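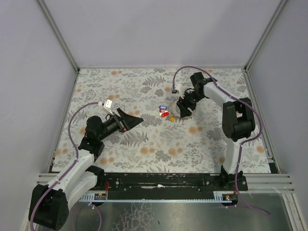 Calibrating Perception and Planning for a Two-Arm Tabletop Cell

Home | Guides | Software | Safety | Contact

Reading time: 8 minutes

Print this page | E-mail this page

This guide sets out the procedure for registering an overhead or side-mounted camera to a pair of small robot arms, and for configuring the planner so that both arms may work over the same tabletop. It applies to cells running Tustora release 2 with the Numov motion planner. It is intended for laboratory staff and senior students who have completed the cell induction and who are comfortable editing configuration files from a terminal.

The procedure was last revised on September 15, 2020. Earlier copies, including the laminated sheets distributed in June, should be recycled.

Before you begin

Confirm that both arms are bolted to the mounting rail and that neither base moves when pressed by hand. A base that shifts by even a small amount will invalidate every transform recorded below, and the fault is tedious to find afterwards.

Check the cable run on each arm. There should be enough slack for the full range of the shoulder and elbow, and no loop should be able to pass in front of a gripper. Purple cable is easily segmented from a pale background, which is convenient when diagnosing false detections, but the planner does not model cables of any colour. Clearance remains the responsibility of the operator.

Open a terminal on the cell computer and load the workspace profile:

tustora profile load carnegie-twoarm

The Carnegie profile contains the enclosure walls, the rail and the nominal base positions. It does not contain tools or objects. These are added in later steps.

Step 1. Record the background

Remove all loose objects from the tabletop and send both arms to the parked position. Then record a background model:

tustora background capture --frames 38

Patterned coverings are permitted. A cloth printed with leaves and small flower dots, such as the one in use at present, is a harder test for the segmenter than a plain mat, and profiles tuned against it have generally transferred well to other surfaces. The covering must lie flat. Creases cast shadows that move as the arms move, and the segmenter may report these as objects.

If the covering is changed or straightened at any point, this step must be repeated. The background model is stored by cell and not by user, so please advise the next person on the booking sheet when you have replaced it.

Step 2. Register the camera to the left arm

The left arm is treated as the reference for the cell. Fit the printed calibration target to its gripper and run:

tustora handeye --arm left --poses 16

The arm will move through the requested poses and pause at each one. When it has finished, the programme reports a residual in millimetres. A residual under 2 is acceptable. Where the figure is higher, inspect the target for curl or glare and repeat the run before adjusting any parameter. Most poor results in our experience are attributable to the target.

Save the transform only after the residual has been accepted. The save command overwrites the previous transform without asking for confirmation.

Step 3. Register the right arm to the left

Transfer the target to the right gripper and repeat the command with the arm name changed. The software then computes the base-to-base transform from the two results. Compare it with the nominal value in the profile. The two should agree closely along the line of the rail, as both bases are fixed to the same plate. A disagreement in rotation usually indicates that one arm was not homed.

The direct method – touching the two grippers together at a marked point and reading both sets of joint angles – is no longer recommended. It was withdrawn after repeated damage to the fingertips.

Step 4. Declare the tools

The planner must know what each gripper is holding. A bare gripper is the default. Where an arm carries an implement, the implement is attached to the gripper link as a collision body and given its own tool frame.

The left arm in the working example holds a black triangular scoop. Its entry in the tool file reads as follows:

tool: scoop_wedge
attach_to: left_gripper
frame_origin: tip
collision: convex
allow_contact: table

The origin is placed at the pointed tip so that approach motions can be specified in terms of the part of the scoop that meets an object first. The allow_contact line is required. Without it, the planner will reject any trajectory in which the scoop meets the cloth, and the error returned ("no feasible goal") does not mention the table.

No entry is needed for the right arm, which works with the gripper alone, pointing downward.

Step 5. Tune the segmenter for small objects

Place the objects for the task near the centre of the table. The working example uses plastic key tags in blue and red, a small yellow object and a grey disc with a ridged edge. Start the live view:

tustora perceive --live --labels

Small objects present two difficulties. The first is merging. Where tags lie on top of one another, the segmenter may return a single region, particularly where two of them are close in hue. Lower the merge threshold in small increments until each tag has its own outline. Should the white centre of a tag begin to appear as a separate object, the threshold has been lowered too far.

The second is occlusion. A disc lying partly under the fingers of a gripper will be reported with a truncated outline, and its centroid will be displaced away from the fingers. Enable the occlusion mask, which projects the arm model into the camera view and marks the hidden area as unknown:

perception.occlusion_mask: true
perception.min_area: 38

With the mask enabled, an object adjoining the unknown area is flagged as partial. Partial objects are retained in the scene but are not offered as grasp targets until an unobstructed view has been obtained. Grey objects on a grey and off-white print may also require the contrast weight to be raised.

Step 6. Divide the workspace

Numov plans for both arms together, but planning time is reduced considerably when each arm is given a home region. Define a left region, a right region and a shared strip between them. Objects in the shared strip may be approached by one arm at a time, and the second arm must hold its position until the first has released the strip.

For a scooping task, the holding position of the left arm should be set with the tip directed toward the objects and stopping short of them. This leaves clear table in front of the tool and allows the camera to refresh its estimate before contact. The right arm may hold above the table, provided that its fingers do not obscure the next target.

Set the release rule to explicit during commissioning:

planner.shared_release: explicit

Each release must then be confirmed from the keyboard. The automatic rule may be restored once a full session has been completed without a fault.

Step 7. Replay before motion

Every new configuration must be replayed in simulation before the arms are enabled. The replay command draws on the stored test set, which at the time of writing holds 2,575 planning requests and takes almost 16 minutes to complete:

numov replay --set plunia --report

The Plunia set was assembled for two-arm cells and includes a number of requests that ought to fail. Review the report for both kinds of error. A request that should have been refused and was not is the more serious of the two, and must be reported before any further work is carried out on the cell.

Common faults

Left arm stops above the cloth and reports a collision. The scoop has been declared but table contact has not been allowed. Return to Step 4.

Detections appear along the front of the table. The region of interest extends over the rail. Bolts, scuffs and worn patches on the plate will be read as small objects. Move the lower boundary of the region back to the edge of the cloth.

Detections appear on the metal floor. The cause is the same. Reflections on the panel change as the arms move, and no threshold setting will suppress them reliably.

Both arms hold indefinitely. Each is waiting for the shared strip. Clear the queue with "numov queue reset" and check that the release rule has been saved to the profile.

Changes to this procedure

Proposed amendments should be sent to Attila Borbély, who maintains the cell profiles, with the configuration file and the replay report attached. Amendments affecting Steps 4 or 6 are reviewed by a second member of staff before release. Local changes to thresholds do not require approval, but should be entered in the log kept with the profile.

Print this page | E-mail this page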